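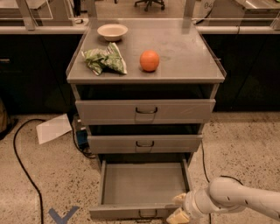
The Prumbridge three-drawer cabinet in gray, bottom drawer out.

Prumbridge Rolling Cabinet, Gray Metal, 3 Drawers

Every office has a spot where the stapler, the spare keys and half of somebody's lunch go to live together. The Prumbridge gives that spot a lid and three drawers. It will not make you a tidy person. It will hide the evidence, and you can roll it to another room when guests come.

We stock it at our Dralgate warehouse, where it ships in one box and weighs 39 pounds. Please lift with a friend. 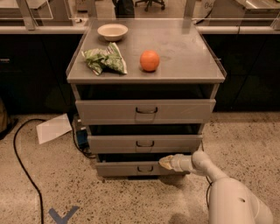

Drawers are where most cheap cabinets let you down, so we spent our money there. Each one runs on steel slides and takes 8 pounds of whatever you swear you'll sort out in April. Closed, the fronts give you a plain gray face with a handle in the middle of each, and nothing on it to go out of style. The top has a thin raised lip, which an orange will be grateful for if your floor slopes like ours does. There's room up there for a small bowl and a bag of chips as well, so lunch is covered. Expect the surface to pick up faint scuffs with use. We call this character, and so should you.

Good to know

Finish: gray only. We tried a teal called Bermúdez. We sold two and got both back.
Assembly: casters push in by hand. The drawers come fitted.
Cleaning: damp cloth, mild soap, no scouring pads.
Goes with: the Wamari desk, which it fits under with a little room to spare.
Orders of 200 or more: call us first, and tell us what on earth you're storing.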